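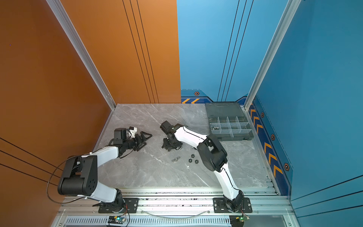
Two-arm cell, nuts and a wing nut on the floor of it, organizer at the back.

benchrat64
We got two of these cells on the kitting line in April. Before that it was me and one other person filling hardware bags by hand, 50 to a tray. Now the arms sort loose parts into the organizer and I do the bags from there. Anybody else working next to a setup like this? How did your job change?

ponel_nights
Same kind of work at Lustholm. My wrists feel better, I'll say that. But I went from packing to watching, and the shift is longer in my head. You sit there waiting for a fault light.

oldtorque
They'll tell you it's only the boring part they took. The boring part was 15 hours a week of my pay. When Danladi brought theirs in, nobody got laid off, they just stopped giving us the Saturday hours.

benchrat64
Our hours are the same so far. What changed is the start of shift. I used to sit down and go. Now I clear the floor of the cell, check the grippers and sign the sheet before anything moves.

drondetti_temp
Disagree with oldtorque a little. At our place the people on the line got trained to reset the cells and that came with a raise. Small one, but it's on the check. Ask for it in writing before you learn the thing, not after.

oldtorque
Good for you. We asked. They said resetting was "part of general duties."

ponel_nights
How does yours do with wing nuts? Ours picks up hex nuts all night and then drops every other wing nut. I end up doing those by hand anyway.

benchrat64
Bad with them if they land on edge. I keep a cup for the ones it gives up on -- by lunch on a Tuesday it's usually half full. My lead wants the cup counted now, so that's another form.

drondetti_temp
Keep a copy of that form. If they ever say the cell runs itself, you've got the numbers.

Related threads
Who resets the cell on second shift?
Anti-fatigue mats, worth it or not
Hardware bags coming up short
Moved from packing to inspection, questions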